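# Gray Bins, Household Small Items

Gallery notes, Josasik storeroom, updated September

The bins on this page are the open-topped gray type kept for mixed household goods. The Josasik storeroom has 32 of them in service. Each is listed by its floor condition and by the kind of load it normally carries, and the pages are arranged by load. Tools and hardware are on the Katov page, and textiles are on the Taltell page. This one covers cleaning items, small containers and anything that rolls.

Mixed loads are kept light and shallow. Items go in one layer, with long pieces parallel to a wall where space allows. Bottles are limited to 500 ml and boxes to a length of 316 mm. Total load is up to 800 g, well under what the bin can hold – the limit is there to keep sorting quick.

Bins are graded for wear every Friday. Scuffs and light scratches are grade B and stay in use. A split wall or a lifted floor is grade D and goes out.

## Mixed load, six items
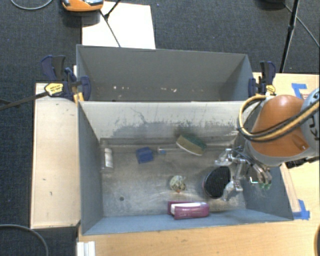 *Front bin, grade B: labeled bottle at the left wall, pink box along the near wall, scrubber leaning at the back. Scuffing on the back wall and floor is surface wear only.*

The translucent bottle lies lengthwise from back to front, the preferred position for anything cylindrical. The blue tool takes more room than its weight suggests, with a broad head at one end and a thin handle at the other. Tools of this shape are logged by head width, and the handle is ignored.

Scrubbing items may lean against a wall if there is no clear floor for them. The green and tan one here is set diagonally. The large black oval piece has a bristle-like surface and is entered under "brushes, other" until the category list is revised.

Small round pieces have no fixed position. The mottled one near the middle would move if the bin were tipped, so loads of this kind are carried level and are not stacked.

## Cleaning the bins

Wipe the floor and walls with a damp cloth, then dry. Scouring powder dulls the finish and makes later scratches harder to grade – use plain dish soap. Cloudy marks that remain after wiping are recorded as wear.

Replacement bins are ordered through Živković in the same gray.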